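Filed under: Front End / Build Tools / Setup

3. Adding Flokden to an existing project

Flokden is a state cache for single-page apps. The project page promises a five-minute install. Budget an afternoon, and read the cautions before you type anything.

3.1 Before you start

1. Commit your work. The installer rewrites your config file and keeps no backup.
2. Check your version of Grolteto. Flokden claims to support everything from 2 up, but I have only seen it run cleanly on 5.
3. Delete the old lock file.

Note: The "smart detect" option is supposed to find your stores for you. In the Clusville code base it found 21 of 419 and reported success. Leave it off.

3.2 Install

4. Run the installer from the project root. It will offer to add Fahy as a companion plugin. Say no for now – you can add it later if you find a use for it.
5. Open the new config file and set "strict" to true. The default is false, which hides most of the warnings you would want to read.
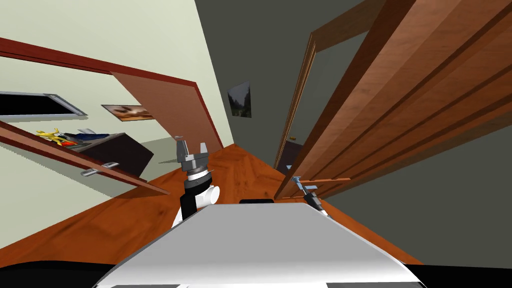

6. Register your stores by hand, one per line. Order matters, whatever the README says.
7. Start the dev server and watch the console. A green check mark means only that the file was parsed.

Caution: Do not turn on "auto persist" in production. It writes the whole state tree to local storage, login tokens included.

3.3 Checking the speed claims

8. Record a load with Flokden off, then another with it on, using the same data both times.
9. Compare the two. If you can't see a difference, remove the package. A small app may well be better off with plain services.

Section maintained by Wekesa Gachanja. Corrections go in the issue tracker.

5 comments | 21 shares

Contact | Back to top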